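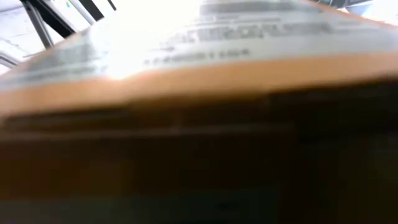

A labeled cardboard box, up close.

Gavance opens its repair-by-mail counter this October

PLESIVSKA – I've been fixing small heaters and fans for a living long enough to know the look people get when they're told the part costs more than the appliance. So I'm very happy to write this one myself: starting in October, Gavance will take repairs by mail!

You can still walk in, of course. The counter on Plesivska opens at 8 in the morning, same as always, and the coffee is still bad. But if you live two hours away and your Clima fan heater has started making that clicking noise (you know the one), you can now pack it up, send it over, and get it back working.

Our flat fee is $81, and that covers the inspection, the labor and the return postage. Parts are extra, and I'll call you with a price before I order anything. Most jobs should take four working days once the appliance is on my bench. Fans with burned-out motors take longer, and I'd rather say so now than have you waiting by the door.

We're also teaming up with Sönmez, the parts shop across the street, which has cleared out a back shelf for us. Between the two of us we now stock 348 different spare parts, including knobs for heaters that haven't been sold in years. I am a little too excited about the knobs.

During our trial over the summer we took in 133 appliances by mail. Lots of them needed a good cleaning and a new thermostat. A few were past saving, and for those we charged the return postage and nothing else. We'll keep doing it that way.

What we can't take: anything that runs on gas, anything with a cracked tank, and microwaves. Please empty the water out of humidifiers before you tape up the box, and put a note inside with your name, your phone number and what the thing is doing wrong. "Smells funny" is a perfectly good note.

Mail-in forms are at the Gavance counter and at Sönmez. Reporters who want to stop by are welcome any morning before noon.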